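20 Jan 2018

Picked the Guo custody file back up this morning. Musa Abubakar had left it at the point where the temporary parenting order ends in March, and my job is to get the hearing notebook into usable shape before then.

Sorting first. The production came to 478 pages, not in date order, with the school records mixed into the bank statements. I split it into parenting time logs, school, medical, money, and messages. Messages are the biggest pile by a long way. Bates numbers run clean up to 200, then there is a gap of 13 pages before they pick up again. Wrote to opposing counsel asking for the missing ones. If they were held back as privileged we need a log that says so.

The message exports came out of two different apps, Stustia and Sitska. Stustia puts the sender and time on every line. Sitska only stamps the time when the day changes, so a long evening exchange looks like a single block. Father's side will say the block in tab 12 is one angry message from him being unfairly read. It is several, with her answers between them. Asked the client to bring her phone in so we can make screenshots that show each one separately — the export alone won't carry it. 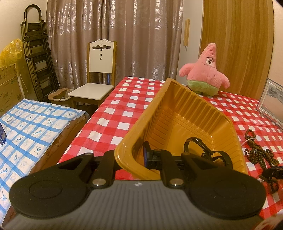
Do we need a full evaluation if both parents already agree on the school?

Agreement on the school settles only the school. The dispute left is overnights and the summer schedule, and a limited-scope evaluation would cover that for less money and in less time. Musa prefers to ask for the limited one and keep the full one in reserve. I drafted the motion that way.

Child support worksheet: father's income from Nitovance is salary plus a bonus that changes every year. I used the base salary and put the bonus on its own line so the judge can take it or leave it. Health insurance is on the mother's side. Day care receipts are still short. Client says she has them in email.

Witness list is down to the teacher and the maternal aunt. Dropped the neighbor, whose whole statement was things the aunt told her.

Still open:

- missing Bates pages, letter sent
- phone screenshots for tab 12
- day care receipts
- proposed holiday schedule, mother's version only so far
- Musa to read the motion before it goes out

Notebook index is saved in the case folder under the old name. Left it alone, the cross-references break if it gets renamed.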